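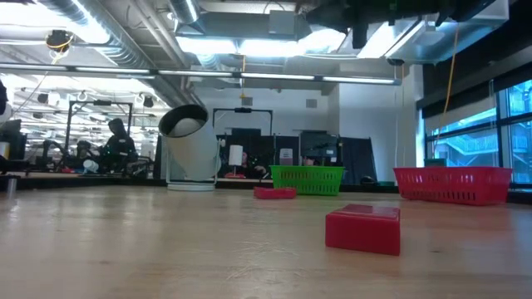
*Light wood, faint scuffs, red and green baskets.*

Hi all,

Catching up on the tabletop thread after a long weekend of visitors, and I see Delphine P. is still stuck on what to put on her table. Quoting the bit I want to answer:

> I bought the table at the church sale in Trenavmont and it was a steal, but whatever is on the top is coming off in patches. It's a light wood, gets used all day for homework and crafts and dinner. My brother says strip it and put polyurethane on it and be done. The man at Kolev told me oil. They can't both be right! Also I do NOT want it to go orange like my mother's did.
>
> Is it going to look scuffed in a month whatever I do?
>
> Delphine Park

First off, from one Delphine to another, your brother and the man at Kolev can both be right. I've done it both ways and I have one of each in the house right now. The poly one is in the kitchen and it shrugs off nearly everything, but when it finally does get a deep scratch you're stuck looking at it until you feel like redoing the whole top (I have not felt like it for six years). The oiled one picks up little marks all the time, and I just rub more oil in every August when the windows can stay open.

As for scuffs, yes, it'll get them. Pale wood with a few light scuffs on it still looks nice to me, much nicer than dark stain with the same wear, where every nick shows up white. I'd leave yours light. The orange thing is mostly the old oil-based poly, which goes amber with age. Go with a water-based one if you're going the poly route and it should stay a lot closer to what you have now.

One more thing I wanted to ask you – is your top one wide board, or a lot of narrow strips side by side? You didn't say. Strips are great for hiding wear. When you've got tan next to brown next to tan, your eye just doesn't land on a small mark the way it does on one big plain board. They can be a pain to sand, though, if the grain runs a little differently from one to the next, so go easy and keep checking with your hand flat on the wood.

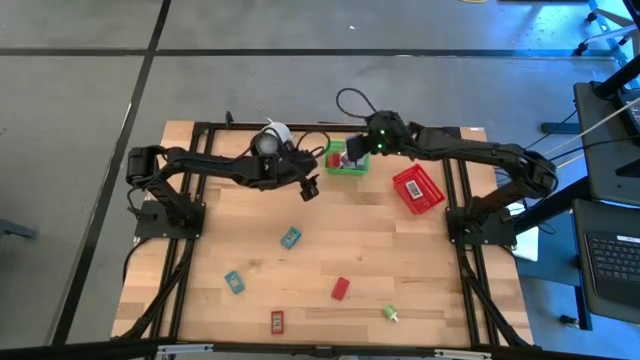 ## What I'd do with yours

Scrape off the loose patches first with a plastic scraper. Then start with 100 grit and don't skip ahead, even if your arms are begging you. I went straight to fine paper on my first table and spent two evenings polishing the old finish! Vacuum, wipe down, wait for it to dry, and then go finer.

Try your finish on the underside before you touch the top. I used Vumier oil on mine and liked it fine, but it does warm the color a bit, so see what you think. And please lay the oily rags out flat outdoors to dry before you toss them, they can catch fire all by themselves if you wad them up.

If you'd sooner pay someone, Skedier quoted me $170 for a top that size last spring, pickup included. I did it myself in the end and was pretty smug until I found the drip on the far edge.

Does anybody have a good trick for dried glue, by the way? There's a blob of it by my daughter's seat and I've been sliding the fruit bowl over it. I've got most of a quart of the Vumier left too, if someone near me wants it.

Delphine Begay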